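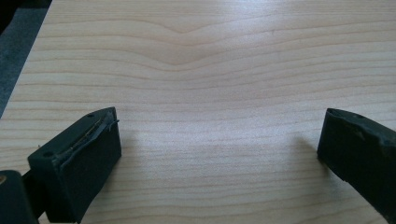
My second week of teaching by hand

Wednesday, June 26, 2019

Last time I wrote that I would try the hand-held gripper for a full week before I give my opinion. Now the week is over, so I can write a little more.

The work is easy to explain. I hold the gripper, I do the task myself, and the camera on it records everything. Later Hendrik takes the recordings and the robot must learn from them. Our goal for the summer is 3,000 good recordings. On Monday we had 943, and I was proud of it until Charmaine checked them and took out nearly 500. Most of those were mine.

My mistake was speed. When I move my own hand to a cup, I do not think, I only go. With the gripper I did the same, and then I corrected in the last moment with a small jump of the wrist. Charmaine showed me such a jump on her screen, slowly, and I was a little ashamed. She asked me to come to the object on one smooth path, to wait a short moment with the fingers open, and only then to close.

So I made myself some rules, and I keep them on a paper next to my keyboard:

Start every recording with the fingers open and over bare table.
Breathe out before moving.
If I miss, I do not hide it. I stop and begin again.
After 12 recordings I rest my arm — even if I feel fine.

The pads on the fingers do not look so new anymore. Karabo thinks we should change them before August, and I think he can be right, but I would like to finish this group of recordings with the same ones.

What I like best is the short moment before the fingers close. At first it was boring for me. Now I use it to look at how the gripper stands to the object, if it is straight, if there is enough place on both sides.

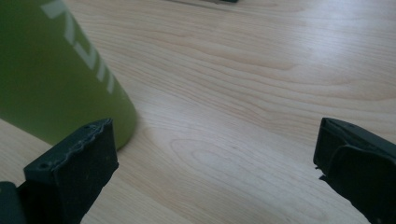
Fingers open, with the green container on the left.

Next week I will try the other way, with remote control, where I sit in a chair and move the arm from there. Petronella warned me that it is much slower. I will write how it goes, also if it goes badly.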